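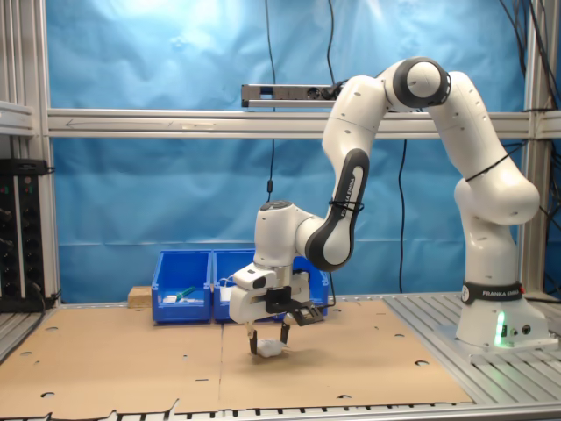
Bench diary: soft items, second pass

23 July 2020 | Posted by tinasthorpe_bench
4 comments | 11 shares

Finished the comparison on soft and thin items today. Both controllers have now had their full 60 attempts on the same item list, same start poses, same bins. The list is the short one from the Van Loon protocol, which we cut down in May to things that bend, wrap or lie flat. Rigid items were dropped because both controllers pick them up every time and the numbers told us nothing.

For my own reference, the two conditions:

Eltow is the old one. It takes a grasp point and a height from the depth image, drives to that height and closes. It has no idea whether it has touched anything.

Varent takes the same grasp point but ignores the last part of the height estimate. It slows down above the item, keeps going until the estimated force at the hand passes a threshold, backs off a little and then closes. Everything after the close is identical in both.

Result: Eltow missed 12 of 60. Varent missed three of 60. A miss is anything where the item is not in the fingers at the top of the lift, whatever happens afterwards. Drops on the way to the bin are logged in a separate column and I haven't gone through them yet.

Most of the Eltow misses are the same miss. The depth reading over a crumpled white item is poor, the height comes back too high, and the fingers close on the upper folds or on air. Pale items on tan cardboard ought to be easy to segment and they are. The outline is fine. It's the height inside the outline that's wrong, and it gets worse the more folded the item is. I tried filling the holes with a median over the whole outline, and that only moved the error to the other side, with the fingers pressing into the table sheet.

The cardboard stays. On the bare slotted aluminum the thin items settle partly into the grooves and the force threshold trips on the rail before it trips on the item. With the cardboard down there is a bit of give and the contact signal is a clean ramp. The holes in the sheet are a nuisance for placement, so start poses near a hole are excluded for both controllers. Should write this into the method section properly, as someone repeating it on foam or on a bare bench will need a different threshold.

Moved on to picking from the bins in the afternoon, with the masks in the middle one and the small mixed supplies in the right.

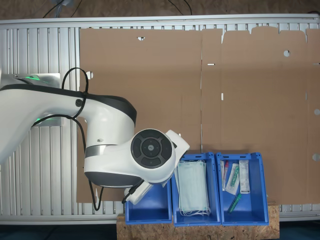 Reading time: 4 min

The bins are a separate test and don't count toward the 60. I wanted to know whether the contact rule survives having walls close by. Short answer: partly.

Masks are the hard case. Stacked flat, the pleats give a decent surface to press on and Varent finds the top of the stack without trouble. The problem is how many come up. The threshold that works for a single item on cardboard pushes too far into a stack, and the fingers close on more than one layer. Lowering the threshold helps until it starts tripping on noise from the arm's own motion. Slowing the descent lets me lower it further, at a cost in cycle time that I don't like. The ear loops are a second problem. They hang out past the mask body, the segmentation ignores them, and a loop caught on a neighbour drags it along. Two of the three Varent misses on the table were loops as well, with the finger landing on the elastic and the mask sliding out during the lift.

The mixed bin is easier to grasp from and harder to see into. The pen-shaped green item is fine. The clear pouch is bad in depth, as expected, but the contact rule doesn't care much about depth, so the pouch comes up more often than I thought it would. The upright white package needs an approach from above with the fingers turned to match the short side, and the planner picks the long side if the corner is shaded. That's a planner fault and goes on the other list.

Wall contacts: the hand touches the rim of a bin on steep approaches and Varent reads this as the item. It then backs off and closes on nothing. The crude fix is to ignore any contact above rim height. I put that in before the last block and saw no more false closes there, but the block was short and I won't report it until it has been run to the same length as the table test.

Notes for the write-up:

- Report misses and drops separately. The earlier draft mixed them.
- State the threshold and the descent speed together. Neither means much alone.
- Say plainly that both conditions share the same grasp point. A reader could otherwise take the gain as better vision.
- Cable slack at the wrist changes the force estimate slightly in the lowest poses. Re-zero above the bin before each descent.

Still to do: code the drops, rerun the bins with the rim rule, and check whether the stack problem goes away with a softer fingertip. The bin logs are saved under the Varent folder with the rim rule marked on or off in the file header.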